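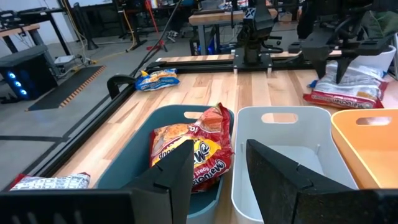 Pliltgate Handling Lab - Equipment Planning Group

Minutes of the June planning meeting

The meeting opened at 2:10 p.m. in the small conference room, a little behind schedule while the previous group finished up their coffee and their conversation. The chair thanked everybody for coming back so soon after the spring review and promised to keep things moving. The minutes of the last meeting were accepted with one correction: the quote from Perkel was for gripper fingers only and did not include the mounting hardware.

1. Sorting cell, where we are

The group began with the snack sorting table. The present setup, with the arms on black rails and the colored bins set side by side at the front, is the one we would like to carry into the next budget year, so the discussion was mainly about what it needs and what it can do without. The operators asked that the butcher-block top stay. They like working on it, and a new top would mean taking the rails off and lining everything up again, a job that none of us remembers fondly.

There was a good long talk about bins. Teal, white and orange have worked nicely as destinations, and the operators would like spares in the same shape with the same handle openings, so that a cracked bin can be swapped without teaching the positions over again. It was agreed to order 24 and to keep them together on one shelf, please, and not spread through three rooms as happened with the last batch.

2. Gripper fingers

Two suppliers were compared. Perkel offers a finger close to what we run now, dark with a stepped tip, and can ship in small lots. Rernano has a softer pad that may do better on crinkly packaging such as the Maruchan bags, but it costs more and we have only handled a sample at the bench. Several people spoke warmly of the Rernano sample and several others reminded them, kindly, that we have been charmed by samples before.

Decision: buy two sets of the Perkel fingers now out of the current budget at a total of $967, shipping included. Ask Rernano for a loaner set and come back to the question when we have tried it on real bags.

3. Kong project requests

The Kong project would like time on the cell in the fall and has asked whether we could add a third sorting category. This was received in good spirit. The feeling was that the table has room for it, but that software time is the real cost and ought to be written down as such in the request. Kong will be asked to send a short list of the items they want handled, with package sizes, before we put any numbers next to it.

4. Cables, floor and storage

It was pointed out that the cable runs across the concrete behind the table deserve a proper cover before the fall visitors arrive. Nobody objected, and floor channel will go on the list under general supplies. A second anti-fatigue mat was also requested and got a very friendly hearing. It was held over until we know what the channel costs.

5. Maintenance contract

The group talked over whether to renew the yearly service plan for the rails and carriages or to keep doing the work ourselves. Opinion was divided. Those who do the greasing and tightening were, perhaps naturally, the ones most in favor of the plan. Held over to the next meeting, when we should have a written price.

Action items

- Place the Perkel order (purchasing)
- Request the Rernano loaner set (lab lead)
- Order spare bins, all three colors (operations)
- Write to Kong about their item list (chair)
- Get prices for floor channel and the service plan (operations)

The meeting closed at 3:25 p.m. The next one will be in July, same room, and the chair has offered to bring the lemon bars again.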